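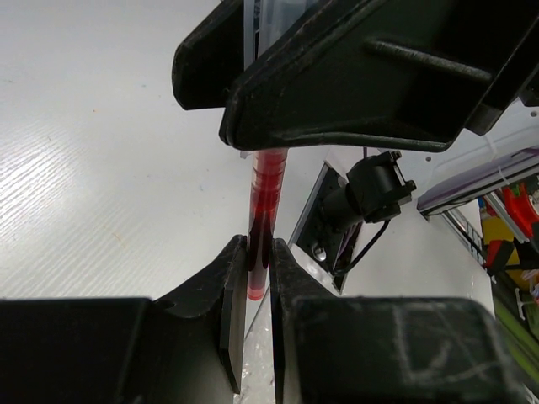
The wrist camera's view at the Dudberg bench: a tube of dark red liquid between the fingers.

I've been arguing with Vija Adomaitis about tubes for most of September, and I'd like to do it in public now, because I think I'm right and she has the better microphone.

Her group's result is lovely, I'll say that first. They trained a policy called Voyle to pick up a capped tube, move it across the table and set it in a rack, using only the wrist camera and 42 demonstrations. No depth sensor, no model of the tube, no fancy touch pads on the fingers. Two years ago I'd have told you that couldn't be done with clear plastic, and I'd have said it pretty loudly (Bence Pintér was there and brings it up whenever he can).

But look at what that camera gets to see once the grip closes! Those big black fingers come in from both sides and hide a good chunk of the tube. You get the top part, you get a bit of rounded tip poking out underneath, and you get a whole lot of finger. Everything interesting is happening where the jaws touch the plastic, and that's the one spot the picture can't tell you much about.

Vija says it doesn't matter, the policy learns what it needs from the parts it can see. Maybe! My trouble is with how they scored it. A run counted as a success if the tube ended up in the rack. So a tube that slipped a little and got there anyway scores the same as one held nice and steady the whole way. If I'm handing a robot a sample somebody can't give twice, I care a lot about the difference.

Florencio Mateos and I asked for the slip numbers and there aren't any. They logged 4,000 grasps and kept the end result of each one. That drives me a little nuts. The video is all sitting on a drive in Brerkau, and somebody could go back and mark how far the tip moved between the grab and the release. It's dull work. I'd do five hundred myself if they'd send them over.

I'm not asking for the paper to come down. I'd just like a second column in the table before the rest of us start building on the first one.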